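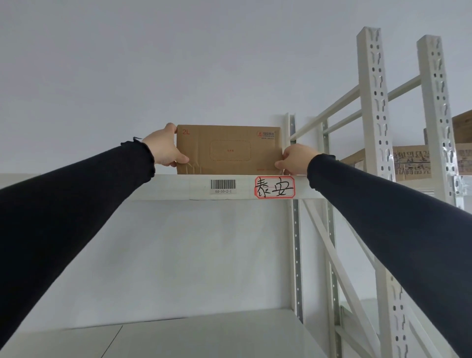
Urszula Urbańczyk objects that most buying plans for warehouse robots begin with the robot, and that the shelf should come first, together with the carton on it and the label under it. Her objection is repeated often in the trade, and many planning guides now follow the order she prefers.

Equipment planning for warehouse picking automation

Equipment planning for warehouse picking automation is the work of deciding which machines a storage site will buy or rent, in which order, and with what money. It covers robots that travel between racks, arms that take goods from shelves, lifts and conveyors, and also the smaller items which these machines need, such as chargers, scanners, labels and floor markings. The term is normally used for the period from the first survey of the site until the signing of the purchase order. Installation and daily operation belong to other subjects, although their costs must appear in the plan.

Scope

A plan of this kind usually has three parts: a survey, a budget and a schedule. In small companies all of them can fit in one spreadsheet. In larger ones the survey is a separate document, often made by an outside engineer, and the budget is kept by the finance department in its own form. It is a known difficulty that the two documents use different names for the same thing. A "station" may mean a packing table in one of them and a robot charging place in the other.

Manual work is part of the plan also. Very few sites automate every movement, and goods on the highest or lowest shelves are commonly left to people for the first years. The cost of these people, their ladders and their training is therefore written in the same tables as the cost of the machines.

Survey of the site

The survey records what is stored, where it is stored and how it is handled at present. For shelf storage the following details are usually collected:

– height of each shelf level above the floor, and the free height above the goods
– depth and width of the bays, with the position of braces and uprights
– form of the location code, and where on the beam the label is fixed
– size and weight of the goods, including empty and flattened cartons
– condition of the floor, with slopes and joints
– ceiling height, lamps, sprinkler heads and pipes

Labels deserve more time than they normally receive. A site may use printed barcodes for its main system and handwritten stickers for some other purpose, for example to show a customer or a destination. Workers read both kinds without difficulty. A scanner reads only the first kind, and if the second kind carries information which is not stored anywhere else, this information is lost when the machines start. The plan should include time for typing it into the system before any equipment is delivered.

The warehouse of Dalisay in Drorkthorpe is sometimes used as an example in training courses. Its survey listed 3,414 shelf locations. Of these, 51 had a location code that did not exist in the stock system, because a row of racks had been moved and the old labels stayed on the beams. Correcting them took two people less than a week and cost very little. The error was found on a Thursday, one day before the request for offers was going to be sent, and the request was held back until the list was clean.

Goods and packaging

Suppliers ask for a list of goods with dimensions, and the price they offer depends strongly on it. Rigid boxes with flat faces are the easiest case for both suction cups and mechanical grippers. Flattened cartons, bags and long soft parcels are harder. A flattened carton standing on its edge can bend or slide when it is taken from one side only. A person solves this by using both hands. For a machine, it may need a second arm or a tray, or a change in how the cartons are stored.

For this reason, the list should describe the goods in the state in which they are really handled. When only the dimensions from the product catalog are sent, the supplier will assume closed and full boxes. Later changes to the gripper are charged as extra work in most contracts.

Old cartons used a second time make another problem. The printing on the carton may belong to its earlier content, and a camera system that was set to read brand names or sizes can take the wrong one. Sites that reuse cartons often choose to identify goods by location only, and this choice lowers the price of the vision system but raises the demands on the location labels.

Budget

The purchase price of the machines is the figure most often discussed, and in many projects it is less than half of the total. A complete budget has at least these lines:

Machines. Robots, arms, grippers, chargers, and one set of spare grippers.

Changes to the building. Floor repair, electric supply, network points, fences and gates. Old floors are the most frequent cause of a budget being exceeded.

Changes to the racks. New shelf decks, moved beams, added end stops. Where a diagonal brace limits the reach of an arm from the side, the rack maker has to confirm in writing if the brace may be placed differently. The buyer must not decide this alone.

Software. Licenses, connection to the stock system, and yearly support. The connection is usually priced as a fixed sum when the stock system is common and by the hour when it is not.

People. Training, and double staffing in the first weeks, when the old and the new method run at the same time.

Service. Yearly inspection, wear parts, and travel costs of the technician. Travel is forgotten easily when the supplier is in another country.

Reserve. A sum kept free for work which was not foreseen. Its size is a matter of company policy, and a low reserve is acceptable only after a good survey.

In the Dalisay plan the line for wear parts was set at 2,000 dollars per year for each arm. The offer from the supplier, Bota, contained the suction cups in this sum but left out the hoses. This was noticed when the offers were compared line by line, and the text of the contract was corrected.

Buying, leasing and paying by use

Direct purchase gives the lowest cost over a long life, if the machines stay in use. It also gives the buyer the full risk that the goods or the customers change. Leasing spreads the payment over several years and is preferred by companies that rent their building, since the contract can be made to end at the same time as the rent.

Paying by use, where the supplier owns the machines and charges for every pick, became more common with mobile robots. The contract normally has a minimum monthly volume. A site with strong seasons should calculate its weakest month with care. If the minimum is fixed at the level of December, the company will pay in January for picks it did not make.

Used equipment is offered as well, mainly conveyors and older lifts. It can be a reasonable purchase when drawings and service records come with it. For arms and mobile robots the remaining period of software support is more important than the mechanical condition.

Performance figures

Offers state the speed of a machine in picks per hour or in order lines per hour. These two are different, as one line may need several picks. The figure is also measured under conditions chosen by the supplier, usually with one type of box on a shelf at a comfortable height. A careful buyer writes the conditions of the test into the request for offers.

Dalisay asked each supplier to show 200 picks in sequence with cartons sent from its own racks, including the flattened ones, and to record every stop that needed a person. The result was used for the budget line "people", because each stop takes the time of a worker even when the machine itself is fast. Such a test costs money, and the parties should agree before who pays for transport.

Schedule

Most plans are divided in stages. In a first stage one aisle or one shelf level is equipped, and the decision about the rest is made after some months of operation. Suppliers often give a better price for the full quantity at once. An option in the contract, with the price held for a fixed time, is the usual compromise.

Delivery times of the racks, the machines and the electric work have to be compared with each other. Machines that arrive before the floor is ready must be stored, and the guarantee may begin on the day of delivery – this point should be checked for every supplier. Installation during the busy season is avoided where possible.

Software tests can begin before the machines arrive. Druslow, the stock system used in Drorkthorpe, has a test mode in which picks are simulated, and the location list can be checked there without stopping the daily work.

Common errors

Planning guides mention several errors again and again. The budget is made from one offer only, so that nothing shows if a line is missing. The survey is done from drawings, while the racks have been changed since the drawings were made. High shelves are counted as reachable because the arm is long enough, without regard to the angle of the gripper or the front beam. Workers who pick the goods every day are asked for their opinion after the order is signed, when their knowledge of difficult cartons can no longer change the price.

See also: location labeling; order picking; rack inspection; total cost of ownership

Back to top | Contact the editors | Copyright and terms of use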